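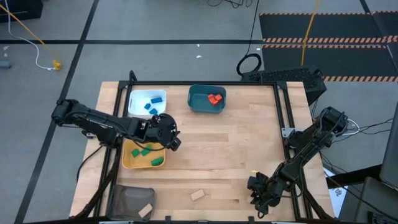 Grostora Butcher-Block Worktop

Narrow strips of light wood, joined side by side, running from pale cream to a warmer tan. A few darker brown pieces turn up in every top. Customers have written in to ask whether these are a fault. They are the tree's doing, and we charge nothing extra for them.

Fredy Sotelo, who glues up our tops in the Ospina shop, lays out the strips by eye and won't take requests. If you want all cream, Utus down the road sells a very nice melamine.

Good for
Sorting, packing, small assembly, and open bins of the kind that start the week tidy. Clamps and bolt-on frames are fine along the edges. Drill a pilot hole first, please.

Less good for
Hot pans. Standing on.

Care
Comes with a light coat of oil. Wipe it down, let it dry, and oil it again when it looks thirsty. Elfriede Frerichs in customer service suggests November and then whenever you feel guilty.

In the box
1 worktop
2 tins of oil
2 cotton rags, which you will lose

Delivery
Orders placed by Thursday noon leave the same week. Legs are sold separately, under Broltar Legs.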